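2026-01-12

Second day on the Saengthong cell and I'm hooked! Zeroed both arms, then went over the finger screws on the left gripper.
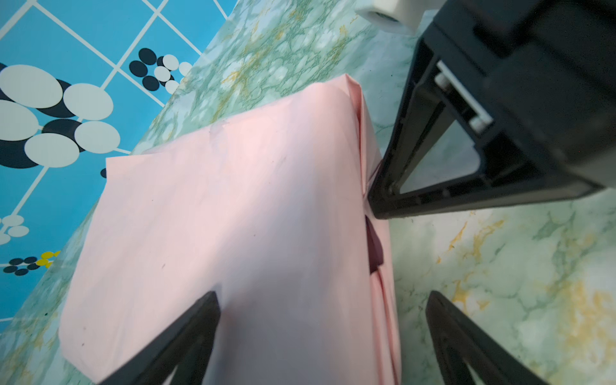

Finger alignment is my favorite job on this cell. I had the offset at 29 and brought it up to 46, and I love how little it takes. Pink wrapping is great for judging it — every crease down the side of the block tells me something about the angle.

Cables next. I want more slack at the wrists before June.

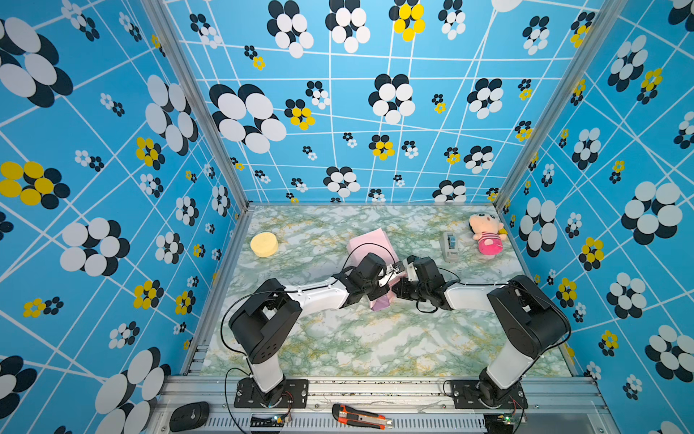
1 min read

Both base plates got the torque wrench. The thin cables loop up each arm from base to wrist, so I'll redo the ties one arm at a time. Ordered spare fingers from Ultow.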